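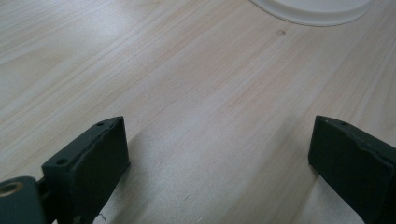
Demildale, 3rd October

The Birell Sessions is a series of small indoor concerts held in the town of Demildale. It is known mostly for folk and quiet rock music, played with little or no amplification. The series takes its name from the Birell, a former grain store where the first concerts were given.

History

The first season had 8 concerts and began in January, when the larger clubs of the region are usually closed. The room could hold 107 listeners, all of them seated. After the second season the building was sold, and the concerts moved to Kozma Hall, on the other side of the river. The old name was kept. A proposal to call the series the Kozma Evenings was discussed in the local press, but it found little support.

Format

Each evening has two sets of 35 minutes, with a long break between them. The bar is closed during the music – a rule which some visiting bands have praised and others have found too strict. Encores are allowed, but only one for each performer.

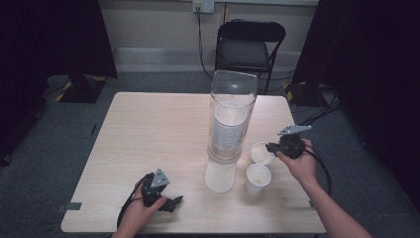 Paper cups on a square table.

Recordings

The small label Pratard has released two albums from the series. The first contains 14 songs and was recorded with a single pair of microphones. Reviewers liked the warm sound of the voices, although the piano was described as distant. The second album was made at Kozma Hall and includes more applause between the songs.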